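## Stirnix wrist cable guard, for humanoid arms

We started making this little guard after a bad afternoon in our own workshop, and I think the story tells you more than a spec sheet would. Our Jundora humanoid had been practicing household jobs – beds, mostly – when the right hand stopped answering halfway through a reach. The arm held its position, the fingers stayed shut, and the log gave us fault code 480 over and over until we hit the stop button.

It took us 12 days to find the trouble. A signal cable had been rubbing on the edge of a joint ring every time the elbow folded, and the jacket had finally worn through. Bed work is hard on cables because the arms are low, stretched out and twisting all at once, and any slack likes to wander into a joint.

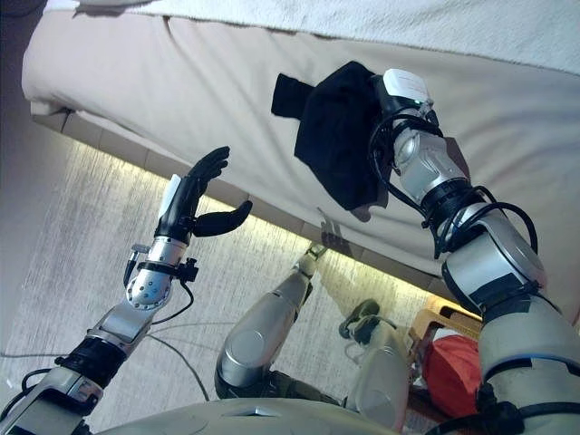 The guard is a soft split sleeve that snaps over the cable and holds the loop clear of the joint, with enough give left for the wrist to turn all the way. We ran our test sleeve through 1,012 full bends before we let ourselves sell any, and the cable inside came out without a mark.

**What you get**

- 7 split sleeves
- Strap and small bracket
- Printed fitting guide

It fits the Jundora arm and the Semaan forearm kit. We're still working on a version for the Litura, so please hold off if that's what you have.

**Before you fit it:** power the robot down fully and support the arm, as it can drop when the brakes let go. If you can see bare wire anywhere, replace the cable first – a sleeve over a damaged cable only hides it. After fitting, move each joint by hand through its whole travel and look for pinching.

Orders placed before noon ship the same day.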